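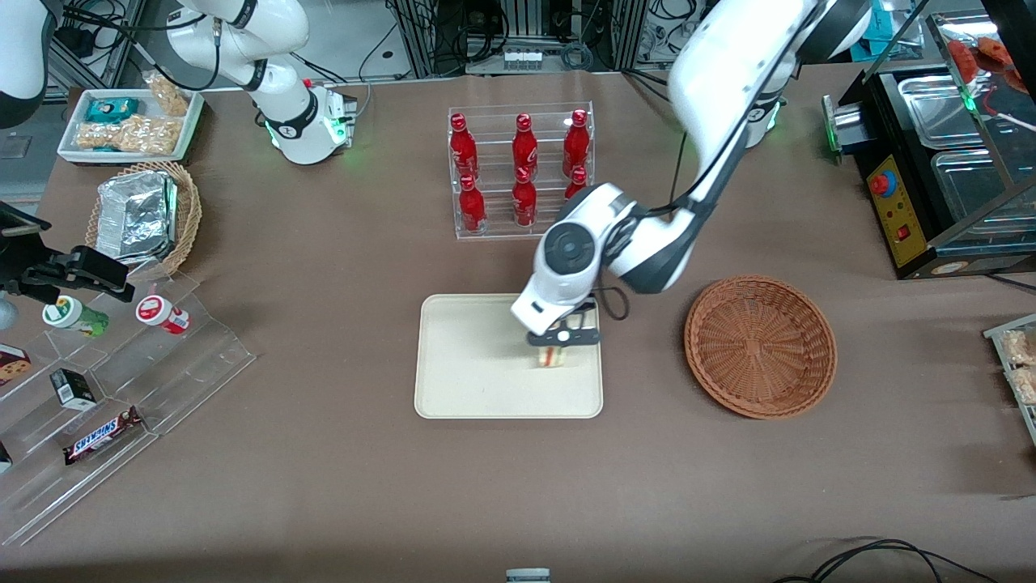
The snack counter at Pirklow changed the job description of the people who staff it well before it changed how many of them there are. Pirklow is a canteen operator with 3 sites, and the counter at the smallest of them is where the company tests its two-arm serving cell, integrated by Noltix. The usual debate about a cell like this is about headcount. I think that is the wrong measurement. Consider the bottle rack behind the beige tray: six Coca-Cola bottles, two rows of three, all in fixed positions. A human attendant never needed the bottles to be anywhere in particular. The cell works best when they are, and a person has to put them there. The same applies to the chocolate bars, the jars on the stepped shelf and the bags of snacks.

The work that used to be called serving has therefore split in two. One part, the transfer from shelf to tray, went to the arms. The other part is preparation: setting positions, checking that packaging faces the right way, clearing a stopped cycle, deciding whether a crushed bag can still be sold. Pirklow's own task sheet for the attendant listed 73 separate items in October. The sheet for the cell attendant lists 83. The second sheet is longer, and the pay grade printed at the top of both is the same.

I have no objection to the machine. The transfer task is repetitive, it is hard on the wrists and shoulders, and I worked a counter long enough to be glad to hand it over. My objection is to the accounting. Management records the transfers as labor saved and does not record the preparation as labor added. Leidy Salazar, the shift lead, keeps a log of stoppages on paper, as the software from Bamedum logs only the ones that trip a fault code. A stoppage she fixes by hand before the fault trips does not exist in the monthly report.

Soft goods make the problem plain. A bottle is rigid and has a known diameter. A wrapped sandwich has neither property.
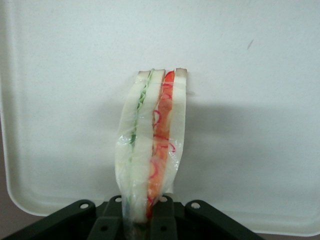

Last changed: 1 January 2020

With a sandwich the fingers close on the base, where the film is pinched together, and the bread above that point bows to one side. Three slices and two fillings make a tall, narrow load. Whether that is an acceptable grip is a judgment about food, and the person making it is the attendant. She knows which batches were wrapped tight and which have slack film along the edge. She adjusts what she loads accordingly. No parameter in the cell holds that knowledge.

The supplier's answer is that the next release will handle it. Perhaps it will. Ankrah, the consultancy that wrote the business case, assumed 2000 transfers between interventions and gave no figure for interventions done before a fault. An estimate that leaves out that term cannot be corrected by better software, and it will go on understating the staff work at every site where it is reused.

I would ask for two changes before the cell goes to the other sites. First, log manual corrections in the same system as faults, with a button at the counter that takes one second to press. Second, regrade the post to match the longer task sheet. An attendant who sets up, supervises and recovers a two-arm cell is doing technician work for part of each shift, and the grade for that work already exists in Pirklow's pay table. It is currently applied only to the people who service the coffee machines.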